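Bin Cell FAQ – Setup, Care and Repair
Last updated 2019-01-25
Maintained by Melati Oei and Jonatan Holmgren, Grarnley workshop

Read this before you book time on the cell. If your question isn't covered, write it in the cell log and one of us will add it.

What does the cell do?

It picks loose household objects out of a metal bin, one at a time, and puts them back. The arm is a KUKA. The bin sits on the wooden table in front of it. Everything else, meaning the cabinet, the pendant and the log, is on the Trudska shelf by the door.

Who can change the setup?

Anyone who has done the morning induction can swap objects and run saved programs. Tool offsets, the bin position and the safety settings are changed by Melati or Jonatan only. If you changed one of those by accident, say so in the log and leave the arm switched off.

How do I start it up?

Walk once around the table first. Check that the clamp is tight, that the cables at the wrist hang free, and that the stop button is out. Then power the cabinet, wait for the pendant to finish loading, and pick the profile called Jellden. Run the home move at low speed with your hand on the stop. The old profile is still in the list under Ismail. Don't use it, the tool length in it is wrong.

Why is the bin clamped?

The fingers touch the walls when they reach for something in a corner, and each touch pushes the bin a little. Before we clamped it the bin crept over the course of a day and the picks got worse and worse. Put the jaw pad over the edge of the bin, level with the divider, and tighten it by hand. Don't use a wrench or a bar on it.

The bin moved. Do I have to recalibrate?

Usually no. Push it back against the stops, tighten the clamp and run the four-corner check from the menu. If the check passes you can carry on. If any corner fails, run it again, and if it fails a second time call Jonatan. Don't fix it by editing the offsets until the picks look right. We have had that done twice and it took most of an afternoon to undo.

Which compartment do the objects go in?

The front one. The programs only search there. Things left in the rear one are ignored by the software but can still be hit by a finger, so clear them out.

What objects can I use?

Hard, dry objects that fit between the fingers in at least one direction. Brushes, knobs and plastic blocks are fine. No glass, nothing with a battery in it, and nothing over 536 grams. The weight limit is ours, not the arm's – the fingers start to slip well before the arm notices the load. Weigh new objects on the kitchen scale and write the number in the log.

How should I lay them out?

Drop them in and leave them, unless your test calls for a set layout. An object lying tight against a wall is the hardest case, and long ones like brushes tend to end up that way. If the arm gives up on one, move it a finger's width inward with the arm stopped.

How often are the fingers checked?

Every 176 cycles the program pauses and asks. Open and close the gripper once from the pendant and look at the tips from the side. They should meet along their whole length. If there is light between them, loosen the two finger screws, close the gripper on the brass gauge and tighten again. The screws take 5 Nm. The torque wrench is in the top drawer and goes back in the top drawer.

What about the cables on the arm?

This is where most of our stoppages come from. The bundle runs over the joint housing and has to have enough slack for the wrist to turn both ways, but not so much that a loop drops down near the fingers. With the arm in the home position, turn the wrist slowly to each end and watch the bundle the whole time. If it pulls tight anywhere, stop and let out some slack. If a thin cable at the wrist has come out of its connector, power down before you push it back in. Never tie the thin cables to the thick ones.

The gripper doesn't close. What now?

Look at the pendant first. If it shows a gripper fault, clear it once. If the fault comes back, power down, wait 20 seconds and start again. Still there, check the small connectors at the wrist, one by one. A half-seated one looks fine from a distance, so press each with your thumb. If none of that helps, the gripper comes off and goes to the bench. Ertuğrul Dağdelen keeps the spare and will show you how it mounts.

The bin floor is scratched. Does it matter?

Scuffs don't matter. Bent metal does. Run a gloved finger along the foot of each wall and feel for a lip. Any lip gets hammered flat with the bin off the table. Wipe the floor with a dry cloth when you finish. Oil or spray cleaner leaves a shine that upsets the object search.

Can I reach in while it's running?

No. Press stop, wait until the arm is still, then reach in. This includes reaching in to pick up something that fell on the table.

How do I shut down?

Send the arm home, open the gripper, take your objects out, power down the cabinet and sign the log. Leave the bin clamped.

What is still on the repair list?

A softer pad for the clamp, a proper guide for the cable bundle, and new finger tips. The tips are due in May. 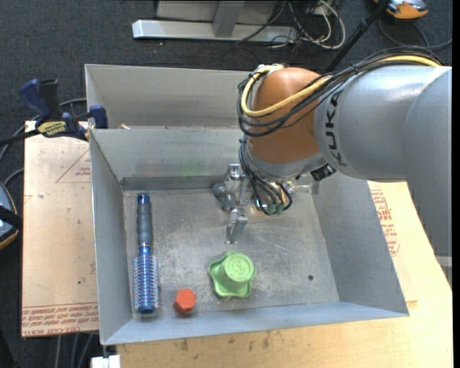

Ratih Liew: Could you add something on the four-corner check failing at only one corner? I had that last week, always the back left one, and it passed as soon as I set the finger tips again with the gauge. I had already moved the bin twice by then. It would save time if the answer on recalibrating told people to look at the tips before the second run.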